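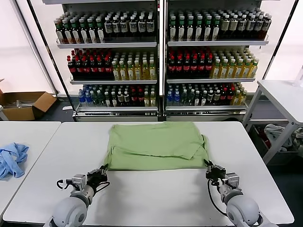
티셔츠 개기: 서랍이 닫히는 수준까지만

티셔츠를 못 개는 사람은 없다. 두 번 개서 같은 모양이 나오는 사람이 드물 뿐이다. 이 글은 매장 진열대처럼 개는 법을 다루지 않는다. 서랍을 열었을 때 한숨이 나오지 않을 정도, 목표는 거기까지다.

준비물

반팔 티셔츠, 그리고 티셔츠보다 넓은 평평한 탁자. 침대 위에서 개도 된다고들 하는데, 푹신한 바닥에서는 손으로 누른 주름이 이불로 옮겨 갔다가 고스란히 돌아온다. 면 100% 티셔츠는 건조기에서 꺼내고 30분쯤 미루는 순간 그 모양대로 굳는다. 미룰 거면 적어도 털어서 널어 두자.

1단계. 펼치기

목둘레가 몸에서 먼 쪽, 밑단이 가까운 쪽에 오도록 놓는다. 앞판이 위든 아래든 상관없지만 프린트가 있는 옷은 앞판을 아래로 둔다. 다 개고 나서 그림이 보여야 아침에 덜 뒤진다.

밑단 양쪽 모서리를 하나씩 잡고 몸 쪽으로 살짝 당긴다. 세게 당기면 모서리만 뾰족해지고 가운데는 그대로 울어 있다. 밑단이 한쪽만 길게 내려와 있으면 여기서 맞춘다. 나중에 맞추겠다는 사람은 결국 처음부터 다시 한다. 소매도 바깥으로 펴 둔다. 소매 쪽 주름은 어차피 안으로 접혀 들어가니 너무 정성 들이지 말 것.
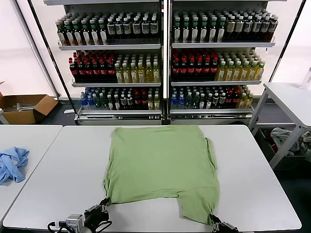 2단계. 옆선 접기

어깨 중간쯤에서 밑단까지 세로로 접어 넣는다. 소매가 반대편으로 삐져나오면 되돌려 접는다. 반대쪽도 똑같이 하는데, '똑같이'가 이 글에서 제일 어려운 단어다. 자신이 없으면 A4 용지를 목 아래에 대고 그 폭에 맞춘다. 다 접고 종이를 빼는 것을 잊지 말자. 필자의 서랍에서는 작년 관리비 고지서가 나왔다.

3단계. 위아래로 접기

밑단을 목둘레 쪽으로 올려 반으로 접고, 서랍이 얕으면 한 번 더 접는다. 세워서 넣을 거라면 세 겹이 낫다. 두 겹은 옆 친구가 빠지는 순간 같이 눕는다.

4단계. 모서리 정리

맨 위 겹의 귀퉁이가 뒤집혀 있거나 소매가 옆으로 늘어져 있으면 그 부분만 펴서 밀어 넣는다. 전체를 풀지 않아도 된다. 손바닥으로 가운데에서 바깥으로 한 번 쓸어 주고, 90점짜리가 나왔으면 손을 뗀다. 95점을 노리고 다시 건드리면 대개 70점이 된다.

자주 틀리는 것

얇은 옷을 두꺼운 옷과 같은 폭으로 접는 경우. 얇은 쪽은 조금 좁게 접어야 서 있다.
구겨진 옷을 옆 탁자에 밀어 두고 마음에 드는 것부터 개는 경우. 밀어 둔 것은 저녁에도 거기 있다.

2019년 8월 씀. 긴팔과 후드는 날이 선선해지면 따로 올린다.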